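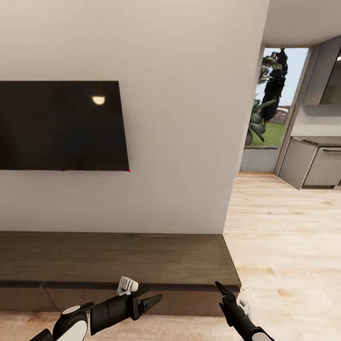
June 16, 2024
By Themis Giannakopoulos

Setareh Sharifi has a budget spreadsheet with a row labeled "regret." It's the row for things the group will wish it had bought, and she fills it in before ordering anything. At the moment it says "spare fingers" and "a better desk chair."

Sharifi runs purchasing for Drara, a small outfit in Hamthorpe that wants a two-armed robot to tidy living rooms. She doesn't have one yet. What she has is a simulated house, a simulated robot, and a great many simulated objects on a simulated floor.

"People ask when we're getting the real thing," she says. "I say, when the fake one stops embarrassing me."

The plan since January has been to do the shopping backward. Her colleague Rostam Nouri builds tidying jobs in the rendered house, runs the arms through them, and writes down what the hardware would have needed to be. Reach, grip width, camera position. Then Sharifi goes looking for something with those numbers and a price that won't make her lie down.

"The vendors hate it," Nouri says cheerfully. "They want to tell you about the arm. I want to tell them about a drawer."

The drawer is in a long, low media cabinet, and it comes up a lot. Small things on the floor, open drawer a few boards away, two grippers. On paper the job is nothing. Nouri says it has already killed off one arm she liked, a Bretmont model that was short on reach and, in Sharifi's words, "priced like a kitchen."

"A pumpkin," she adds. "I lost a quote I'd spent weeks on to a small orange pumpkin."

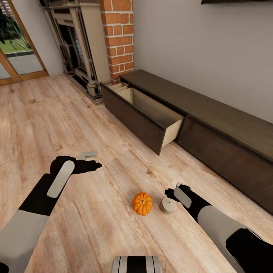
What the floor costs

I asked where the money goes, expecting to hear about arms. Sharifi turned her screen around. The arms were there, with a figure she asked me not to print. Under them was everything else: mounts, cables, a cart, a stop button, insurance, and a line for floor protection at $249.

"That's the one my boss circled," she says. "The one he could picture."

Cameras have been the longest argument. Nouri wanted the best ones on the market at each wrist. Sharifi asked him to try the cheap ones first, in the renderer, where cheap is free. He set the views to 1080 and went back to his short cylinders to see how much of them the wrist would catch with the fingers wide open.

"Often you get half a thing at the top and half a thing at the bottom," he says. "A sharper camera gives you a very crisp half."

So the resolution stayed put and the mounting bracket got the money. Sharifi describes this as the happiest day of her year, and she doesn't seem to be joking.

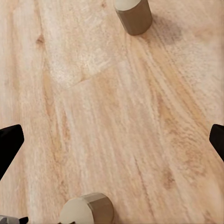 Simulated view between the open gripper fingers, with a short cylinder at top and bottom.

Their other rule is that nothing gets ordered until its job has been run 100 times. Nouri picked the number. Asked why, he says it looked serious. Sharifi likes it for a different reason: it takes long enough that the quotes expire, and the second quote from Naseri, their gripper supplier, came in lower than the first.

She expects to sign for the arms once the drawer runs are done. Delivery is another matter, and she has been told "soon" by people who wouldn't put it in an email.

I asked what she'd tell someone starting with an empty spreadsheet.

"Budget for the cart," she says. "Everyone forgets the cart, and then you have a very expensive robot on a folding table."

Nouri would like it noted that the folding table was his, and that it held.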